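Kestow Cabinet Handling Project
Equipment Planning Report to the Funder

Report date: Sunday, June 26, 2022

1. Status

No hardware has been ordered in this period. Work went into the simulation stage, which has to close before the purchase list can be fixed. The grant line for end effectors is unspent and the quotes from Plultine and Heiskanen are both still open.

2. Simulation work

The kitchen model now has slab-style doors in a pale wood grain with light bar handles, under an overhanging countertop. The door task is the one that drives the gripper choice. Finger length and tip shape decide how close the wrist must come to the overhang, and the long handles leave several possible grasp points along the bar.

The wrist view is used for checking approach angles. It tilts strongly when the arm comes in from the side, and the finger takes up part of the view near the handle.

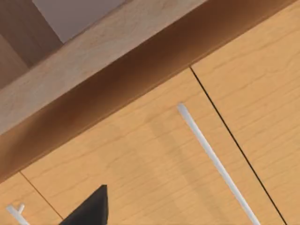

3. Gripper options

Plultine: parallel gripper, fingers replaceable by the user. Spare fingers are quoted separately at $2000 for the set. Delivery is nine weeks from order.

Heiskanen: similar stroke, fixed fingers, lower price. A broken finger means returning the whole unit, so we would need two units to avoid downtime – this removes most of the saving.

Our preference is Plultine, subject to the clearance results.

4. Budget

The Halley mounting plate fits either gripper and can be ordered now. We ask for approval to move the unused travel money to the equipment line to cover the spare fingers. The total award does not change.

5. Next period

Clearance runs for the door task will finish in July. The purchase request will follow with the final finger length and a revised delivery schedule.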